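Toy block

Toy blocks (also building blocks, or just bricks in some households) are small solid pieces, mostly cubes and oblongs, used by children for stacking, sorting and knocking down. One of the oldest kinds of toy still sold in more or less its first form. Usually wood, later also plastic, foam, card and cork.

Origins

Hard to date. Offcuts from carpentry were given to children long before anyone sold them as toys, so early examples rarely survive or aren't recognised. Printed advice on teaching letters with marked cubes is known from the late 1600s. By the 19th century boxed sets were common in better-off homes, often with alphabet or picture faces pasted on. Kindergarten teaching did a lot to spread the plain unpainted kind – the idea being that a child should handle simple solids before anything else.

Sizes and sets

No single standard. Most makers work from a unit and then halve or double it, so two short pieces match one long one. Cubes for under-threes are kept large becuase of choking rules. Small cubes are sold for older children, for counting work and for pattern copying.

The Niazi set, used in a number of nursery classes, has 139 pieces in a lidded tray. Its smaller version has 35, cubes only. Omix sells by weight instead, mixed shapes, and the count varies from bag to bag.

Colour

Early coloured blocks were stained with whatever was to hand, and ran when chewed. Water-based paints now usual. Many sets keep to a few strong colours, which makes sorting games easier, and some leave out red and green together to help colour-blind children. Small cubes in teal, blue and orange are one such mix.

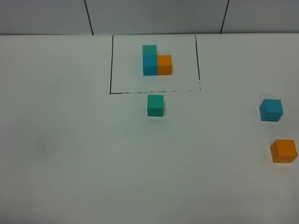
Manufacture

Wooden blocks: beech, maple, birch, rubberwood. Dried, planed into long square rods, crosscut, then tumbled for several hours to take off the sharp corners. Dye or paint goes on after tumbling. A small workshop run by Atif Mengal under the name Nasora turned out almost 600 blocks a day at its busiest, nearly all of it beech offcuts from a stair maker. Knots are rejected, as they can drop out later.

Foam blocks are cut from sheet with a die or a hot wire. Lighter, quieter, kinder to shins. They do pick up tooth marks and the surface wears. Moulded plastic ones are hollow as a rule, and the seam is often left showing. Oblong pieces come in any of these materials and are generally stood on end for pillars or laid flat for lintels.

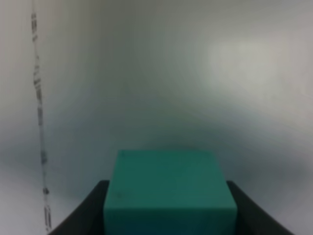

Weight matters more than it might seem. A light block is easily shifted by a sleeve, so towers of foam tend to be short and wide, while heavy hardwood will stand a fair bit of knocking. Rough faces grip better than glossy ones. Older sets with worn paint are often prefered for tall building.

Play and learning

Children usually carry blocks about before they build with them. Rows and stacks next, then bridges, then enclosures, then buildings with names. The order is fairly steady, the ages less so. Blocks also turn up in lessons on number, area and fractions.

Collecting

Boxed sets with the original lid and plan sheet fetch the most. The Jerker catalogue lists 346 separate boxes, including a few known only from adverts. Loose blocks have little value unless the printed paper is intact.

See also

Alphabet block
Construction toy
Stacking game
Wooden toy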